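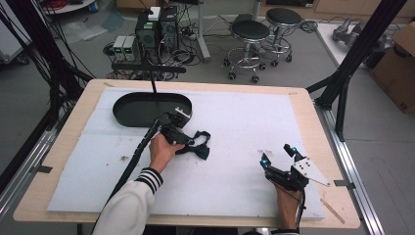
Xiaoqing Xue once put it to us that a learning system never sees the job, it sees only the examples of the job, and whatever the teacher left out does not exist for it. We have kept this remark in mind through the whole of Chapter 3, and the reader may find it useful to come back to it when the sections become more technical.

3.1 What is an example?

In the earlier chapters the word "example" was used in a loose way. Now we need it to be more exact. An example is one complete try at a task, from the first movement of the hand to the last, stored together with everything the sensors have measured during that time. A try that fails is also an example, but it must be marked as such.
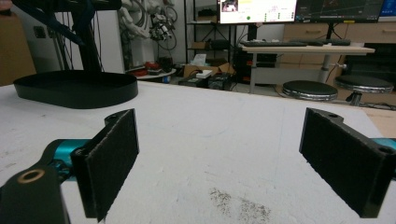
A good example begins before the hand moves. The person who will perform the task should check what the camera on the tool can see, and should think of it as the only eye the learner will have. This view is often wider than people expect. A camera on a gripper does not see only the two fingers and the tabletop - it may also take in monitors, stools and shelves far behind the table, and all of this goes into the record. If the stools stand in the same place in each example, the learner may begin to use them as a sign of where it is.

In the Padamville collection, which we use for the exercises, there are 1,025 examples of handling small pieces of clothing. After the first check only 619 were kept for training.

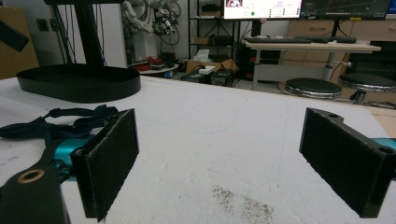 The others were put aside for different causes. In many of them the sensor clocks did not agree, so that the position of the hand came later than the picture. In others the person stopped in the middle to think. Such a pause looks harmless, but the learner copies it faithfully.

3.2 The starting position

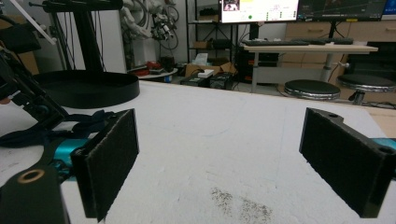

Each example needs a start that can be repeated, and also a start that changes a little. These two wishes are against each other, and the Beltov rule is one way to settle it: keep the tool open and empty at the start, and change only its place and angle. Fingers held wide apart over the table, with nothing between them, give the learner a clear first state. After 20 examples the person should rest, as tired hands make smaller movements.

Exercise 3.1 asks you to write a starting rule for a task of your own choice.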